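3.2 Sorting bench and part presentation

Parts came to the bench from the teardown line at the Stirkville site, where small household appliances are opened and stripped by type. The lot used in this study was collected in March and held 977 parts after loose screws, broken plastic and packing foam had been taken out. Parts with leaking or swollen components were removed before this stage and are not included in the count. The rest fell into three groups: small motors, circuit boards, and wires or wire harnesses. We kept these groups broad on purpose. An earlier scheme, described by Pan in the Beler report, used 60 part codes, and most of the sorting errors in that work came from codes that differed only in connector type or lead length.

The layout of the bench is shown in Figure 3. A pale worktable holds four orange-yellow plastic bins, two along the left side and two along the right, with a rectangular stainless-steel tray between the upper pair. The same layout was kept for the whole lot. Bins were emptied and weighed at the end of each shift and put back in the same places.

The tray was chosen over a flat board after a short trial. Small motors roll when they are set down on a flat surface, and a part that rolls off the table has to be found, checked for damage and entered again. A raised rim solves most of this. It does bring a problem of its own: polished steel reflects the overhead lights, and a bare metal motor case on bare steel is hard to pick out at a glance. We lined the base with a sheet of plain white paper, which gave a matte background for both the metal parts and the thin dark leads. The paper was changed on Friday, or sooner if it was torn or stained with grease. We also tried a gray rubber mat in the tray, but leads and connectors caught on its edge and it was dropped.

Each tray load was kept small. In the load in Figure 3, two small motors lie side by side in the upper left of the tray, with a round red circuit board below them and a thin twisted wire harness stretched out across the open paper to the right. Loads of this size took more trips to the supply cart than a full tray would, but the parts stayed apart. When more than a handful of parts were tipped in together, leads from one motor wound around the next, and pulling them free sometimes tore a plug from its wire. A torn plug lowers the resale grade of a motor from A to B under the Qin price list we worked with, so the cost of tangling is easy to work out.

Leads were left attached to the motors. Cutting them would have made the parts easier to store, but buyers of used motors want enough wire to test the part without soldering. A motor with its lead attached was counted as one part and went with the motors, whatever the length of the wire or the kind of plug. A harness that had come fully away from its device was counted as wire. This rule covered nearly all cases. The few that remained were boards with wires still held in a terminal connector - these were counted as boards, and the wires were left in place.

Boards needed the most care. Many have tall capacitors that stand well above the other components, and these bend or break off when boards are stacked face to face. We laid boards component side up and did not let them overlap in the tray. Board size was recorded, but round and rectangular boards were not kept apart.

Fill limits were set by weight and not by volume. Motors reach a weight that is hard to lift safely long before the bin looks full, while a bin of harnesses can be heaped over the rim and still be light. We set the limit at 300 parts for motors and used 1,000 for harness pieces, a figure that was never reached in this lot. Boards were limited by height only. Full bins were labeled with the lot number and moved to the Skirnis rack, where they stayed until the second count described in Section 3.3.

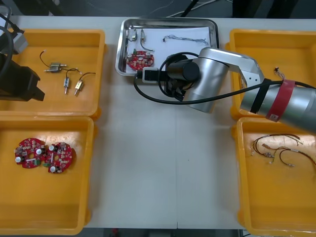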